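August 12, 2023

Saturday, and I'm writing this in bed with an ice pack on my right forearm, so forgive the handwriting, future me. I typed up the rules tonight. Finally! I've been saying I'd do it since we moved into the upstairs space at Zedarstead, and all week Igor kept asking "is that written down anywhere?" in that polite voice of his until I couldn't stand it anymore.

So. The rules for handheld gripper demos, version one, by me, with a lot of grumbling from Mieczysław Jasińska in the margins.

The big one, the one we fought over, is how long a person can go without a break. The old habit was "until you get sloppy," and you don't notice yourself getting sloppy, you notice it the next day when you're scrubbing through the recordings and every third grasp is a mess. Stenley (our client, bless them) wanted a number. Mieczysław wanted 30 minutes, I wanted 15, and we landed on 20 minutes and then grippers down, hands empty, walk someplace. I've been sticking to it since Tuesday and my forearm still hurts, so maybe I was right. I'll bring it up Monday with the ice pack on for effect.

Next, the markers. Every cube gets looked at before a session, all the faces you can see, for smudges and peeling corners. I put in "no tape on the cubes, no pen on the cubes, no fingers on the cubes" and Igor said that was three rules. Fine, Igor. We lost a whole afternoon in the spring over a thumbprint, and I'm not going through that again. If a cube gets bumped, even a little, you stop and recalibrate, and you don't finish the take first. People always want to finish the take first. I always want to finish the take first!
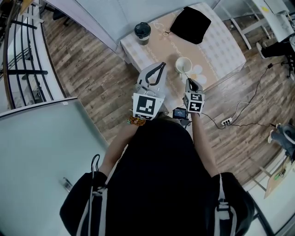
Photo: Igor Tokarz

I've stuck that one on the page about table setup, with the cup and the straw. The cup is a beast, by the way. You'd think a straw would be easy. You come in with the tip at a nice angle, everything's lined up, and then you breathe. I did the cup task so many times this week that I dreamed about it. And I do love that tablecloth, with the flower and the curly white writing, but it started the other argument, which was about whether patterned cloths are allowed at all.

Mieczysław says plain surface or nothing, because then you can compare one session to the next. I say people have tablecloths! If everything gets recorded on bare gray board, you end up with a robot that's brilliant on bare gray board. We went back and forth over lunch and it got a tiny bit heated (he put his fork down). What I typed in the end is that any cloth is okay so long as it lies flat, gets written in the log, and doesn't get swapped in the middle of a batch. He initialed it. I'm counting that as a win.

Then clothing and jewelry, where I have to confess. My draft said no bracelets, no watches, sleeves above the wrist. I read it out loud on Thursday, feeling very official, and Igor just turned his laptop around and showed me the photo. Orange and green and yellow beads, clear as day. Well. The rule now says that anything on the wrist has to sit clear of the gripper body and stay on for the whole session, so it's the same from the first take to the last. Which is a better rule anyway, I think. What you don't want is somebody taking things on and off all day.

Cables are going to be the hard one to get people to follow. I wrote that they get run along the wall or taped, and that the power strip goes where no one standing at the table can step on it. You look at the spaghetti on our floor next to that and it's kind of embarrassing. I've ordered two cable covers from Prollen and they'd better come this week. Until then, the person at the desk is supposed to call it out when the one at the table starts backing up. I felt silly writing "call it out loud, using the person's name," but when you've got both hands full and you're staring down at a cup, you really don't look at your feet.

What else. Shoulder straps get adjusted before you pick anything up, not halfway through. Drinks with a lid on only, anywhere near the table. Failed tries get kept and labeled as failed, and I underlined that twice. Ibrahim (the other shop, down by the river) throws theirs out, and their numbers look gorgeous, and I don't believe a single one of them. We recorded 123 takes this week and kept 101 as good, and the rest are sitting in their own folder with a note on each saying what went wrong. "Straw slipped." "Straw slipped." "Sneezed." I was weirdly proud of that folder when I closed up yesterday.

It all came to four pages, and I'd promised two. Mieczysław thinks nobody will read past the first one, so the break rule and the bumped-cube rule are going at the top in bold, and he's going to laminate that page and hang it by the desk. Igor wants a date on it for when we look at it again, so I put November.

I still haven't sorted out the left-handers. Everything I wrote assumes the right hand does the fine work, and we've got a new person starting who's a lefty, and I only thought of it while I was brushing my teeth. Do we mirror the whole table? Do we let her pick? I've got to ask Stenley, and they'll take a week to answer.

Ice pack's gone warm. Call Mom tomorrow, and buy oatmeal.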